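세안 브러시를 바꾸고 두 달 동안 쓴 이야기

04/02/2020

안녕하세요. 한국어로 글을 쓰는 것은 아직 조금 느립니다. 이상한 표현이 있으면 댓글로 가르쳐 주시면 고맙겠습니다. 오늘은 화장품이 아니고, 얼굴을 씻는 도구에 대해서 쓰려고 합니다.

저는 피부가 건조한 편이고, 코 옆과 턱만 기름이 많습니다. 지난 11월까지는 손으로만 세안을 했습니다. 손으로 씻는 것이 제일 부드럽다고 어머니에게 배웠기 때문입니다. 그런데 겨울에 선크림을 조금 두꺼운 것으로 바꾼 후에 코 옆이 자꾸 거칠어졌습니다. 클렌징 오일을 두 번 써 보았지만 오히려 볼이 당겼습니다. 그래서 브러시를 하나 사기로 했습니다.

제가 산 것은 Vaher의 손잡이가 짧은 세안 브러시입니다. 전기로 움직이는 것이 아니고 그냥 손으로 돌리는 것입니다. Tudthorpe에 있는 작은 가게에서 샀습니다. 그 가게는 비누와 빗을 많이 파는데, 브러시는 계산대 뒤에 있어서 말을 해야 보여 줍니다. 처음에는 그것을 몰라서 가게 안을 두 바퀴 돌았습니다. 직원분이 손등에 모를 대 보라고 하셨고, 저는 세 종류를 만져 본 다음에 가장 부드러운 것을 골랐습니다. 솔직히 가운데 것도 나쁘지 않았지만, 볼에 쓰기에는 조금 강하다고 느꼈습니다.

사용 방법은 이렇게 정했습니다. 먼저 미지근한 물로 얼굴을 적시고, 브러시도 충분히 적십니다. 세안제는 Reroteo의 크림 타입을 콩알만큼 손바닥에 짭니다. 브러시로 손바닥 위에서 거품을 만든 후에 턱에서 시작합니다. 턱, 코 옆, 이마의 순서입니다. 볼은 마지막에 한 번만 지나갑니다. 누르지 않고, 모의 끝만 닿게 합니다. 눈 주위는 브러시를 쓰지 않고 손가락으로 합니다.

첫째 주에는 실수를 했습니다. 매일 아침과 저녁에 썼더니 볼이 빨개졌습니다. 아프지는 않았지만 크림을 바르면 따끔했습니다. 그래서 나흘 쉬고, 그다음부터는 이틀에 한 번 저녁에만 썼습니다. 이것이 저에게는 맞는 것 같습니다. 14일쯤이라고 쓰고 싶지만 일기를 보니 정확히 14일째에 "코 옆이 매끈하다"라고 적었습니다. 화장이 들뜨는 것도 줄었습니다. 다만 턱의 작은 뾰루지는 그대로 있습니다. 그것은 브러시의 문제가 아니고 제가 밤에 단것을 먹는 문제인지도 모르겠습니다.
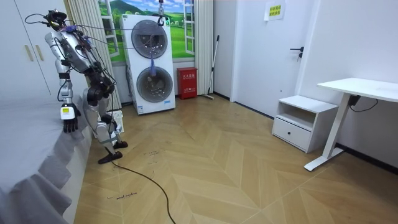

침대 위로 몸을 숙인 은색과 흰색의 로봇

브러시를 말리는 것이 생각보다 어렵습니다. 저희 집 욕실은 창문이 없고 습기가 많습니다. 처음에는 컵에 세워 두었는데, 사흘이 지나니 모의 뿌리에서 조금 냄새가 났습니다. 지금은 씻은 후에 수건으로 가볍게 누르고, 모가 아래로 가게 해서 방 안의 고리에 걸어 둡니다. 물이 손잡이 쪽으로 들어가지 않아서 그런지 냄새가 없어졌습니다. 일주일에 한 번은 순한 비누로 모만 따로 씻습니다. 뜨거운 물은 모가 휘어질까 봐 쓰지 않습니다.

비교하려고 Okden의 실리콘 브러시도 빌려서 며칠 써 보았습니다. 실리콘은 빨리 마르고 여행에 가지고 가기 편합니다. 하지만 거품이 잘 만들어지지 않고, 코 옆의 좁은 곳에 잘 들어가지 않았습니다. 손바닥에서 미리 거품을 많이 만들면 괜찮습니다. 청소를 귀찮아하시는 분에게는 실리콘이 더 좋을 수도 있겠습니다. 저는 모가 있는 쪽의 느낌을 더 좋아합니다.

세안제에 대해서도 조금 쓰겠습니다. 거품이 나지 않는 밀크 타입은 이 브러시와 잘 맞지 않았습니다. 모 사이에 남아서 헹구는 시간이 길어집니다. 알갱이가 들어 있는 스크럽은 한 번도 같이 써 보지 않았고, 앞으로도 쓰지 않을 생각입니다. 브러시만으로도 저의 피부에는 충분한 자극입니다.

세안이 끝나면 수건으로 문지르지 않고 물기만 닦습니다. 그다음에 토너를 손으로 바르고 크림을 바릅니다. 브러시를 쓴 날에는 크림을 평소보다 조금 많이 바르고, 각질을 없애는 제품은 쉽니다. 예전에 같은 날에 둘 다 했다가 다음 날 아침에 입 주위가 하얗게 일어난 적이 있습니다. 회사에서 계속 손으로 입을 가리고 이야기했습니다.

브러시는 언제 새것으로 바꾸면 좋은지 아직 잘 모르겠습니다. 가게에서는 모가 벌어지면 바꾸라고 했는데, 제 것은 바깥쪽의 몇 가닥만 조금 벌어졌습니다. 같은 종류를 오래 쓰신 분이 계시면 얼마나 쓰셨는지 알려 주세요. 다음 글에서는 입술 각질에 대해서 쓰려고 합니다. 읽어 주셔서 감사합니다.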